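Hemside社区共享工作间翻新完成,长桌区率先开放

Hemside社区共享工作间经过7个月的翻新,即将重新向居民开放。率先投入使用的是位于一楼东侧的长桌区,整个区域围绕白色工作台面重新布置,供居民修理小件物品、整理材料、做手工和开办小型课程。其余房间将在今后几个月陆续完工。

这次翻新由Hemside社区中心发起,Carnitz工作室负责室内设计,Hashemi木作承担桌架和储物柜的制作与安装。三方从去年冬天开始碰面,先后改过好几轮图纸。最初的方案里,长桌区只占房间的一角,靠墙还留着一排旧展柜。征求居民意见之后,大家一致希望把桌子做大,把柜子挪走,让人可以从两边坐下来干活。现在看到成品,我们非常高兴当时听了这些意见!

旧工作间的常客应该还记得从前那几张深棕色的桌子。桌面高低不一,拼在一起总有缝,螺丝和针头掉进去就很难再找出来。灯光也偏暗,冬天下午四点一过,做细活的人就得自己带台灯。在收回的意见表里,提到照明的最多,其次是桌面颜色,再其次是插座不够。有位居民在表上写道:“我不需要漂亮的桌子,我需要掉了东西能马上看见的桌子。”这句话后来被设计团队贴在了图纸旁边,一直贴到施工结束。

选材阶段,Carnitz工作室把几种不同颜色的桌面样板摆在社区中心大厅里,请来往的居民上手试用。浅灰、米色和白色各有支持者,米色一度领先,许多人觉得它看上去暖和。可是真正拿零件、线头和纸样放上去比较,白色的优势就很清楚了,最后也定了白色。 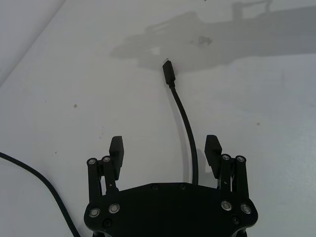

长桌区的台面统一采用白色,这是整个翻新项目里讨论得最久、也最让我们满意的一项决定。白色台面能把光线反射到手边,做细活时眼睛轻松许多。深色的东西放上去尤其好认,连一根细细的黑色线缆平放在桌上,也能一眼看清它的走向,银色的螺丝头衬着深色部件,同样分明。对经常摆弄小电器、耳机和各种接头的人来说,这样的桌面用起来很顺手。当然,白色也更容易显脏,我们为此准备了专用的清洁布和中性清洁剂,放在进门右手边的柜子里,请大家离开前顺手擦一擦。

桌子的高度也重新定过。靠窗一侧适合坐着使用,靠走廊一侧略高,方便站着裁剪或者打包。两侧之间留出的通道足够轮椅通过和转弯,坐轮椅的居民可以直接使用靠窗的任何一个位置。椅子全部换成可以叠放的款式,不用的时候收到房间后部,腾出来的地方可以铺开大幅布料,或者摆放等待修理的家具。

储物部分由Hashemi木作按现场尺寸制作。柜门上留有标签槽,抽屉分深浅两种,浅的放螺丝、纽扣和针线,深的放工具和半成品。我们把旧工作间里积攒下来的材料全部清点、分类,能用的留下,坏掉的送去回收。光是分拣纽扣就花了好几个下午,结果相当可观,整理出来约4000粒,按颜色和大小装进了透明盒子,居民可以免费取用。旧工具也重新打磨上油,缺的部分已经补齐。

照明是另一处重点。长桌上方安装了成排的吊灯,亮度可以分区调节,办课程时能全部打开,只有一两个人使用时开一段就够了。插座沿墙布置,线缆较多的工作请尽量安排在靠墙的位置,过道里不要拉线。

长桌区开放之后,Brudo修补计划也会搬到这里。这个计划在旧工作间办过几期,参加的人每次带一件坏了的东西来,在有经验的邻居指导下自己动手修。台灯、收音机、拉链、伞骨、木头玩具,什么都有人带来过,有修好的,也有拆开以后才明白为什么修不好的。搬进新场地后,Brudo修补计划将增设缝补和装订两个内容,每次活动持续2小时,材料由社区中心提供。初次参加的居民不需要任何基础,我们特别欢迎家长带着孩子一起来。

开放初期,长桌区上午供居民自由使用,下午安排课程和团体活动,晚间时段视报名情况而定。自由使用不收费,也不必预约,进门登记即可。团体使用请提前到服务台办理手续,说明人数和需要的工具。需要胶水、油漆或者染料的活动,请自带垫布铺在桌面上;切割作业请使用柜内的切割垫,不要直接在台面上下刀。饮料请放在门口的小桌上。

本次翻新的费用来自社区中心的年度维护预算和居民捐款,共有300户家庭参与了捐款。捐款家庭的名单经本人同意后,会张贴在走廊的公告栏里。借这个机会,我们向每一户家庭表示感谢,也感谢施工期间一直忍受噪音的楼上图书室读者。

接下来要动工的是隔壁的小房间,计划改成材料交换处,居民可以把家里多余的布头、毛线、纸张和木料送来,换走自己需要的东西。图纸已经贴在服务台旁边,意见表也放在那里。上一轮的意见让长桌区变好了很多,这一轮我们同样盼着收到大家的想法,写一句话也行,画一张草图更好!

长桌区的具体开放时间和课程安排,请查看社区中心入口处的公告,或到服务台领取纸质课程表。媒体如需参观拍摄,请与Hemside社区中心服务台联系。

Hemside社区中心
Carnitz工作室
Hashemi木作
联合发布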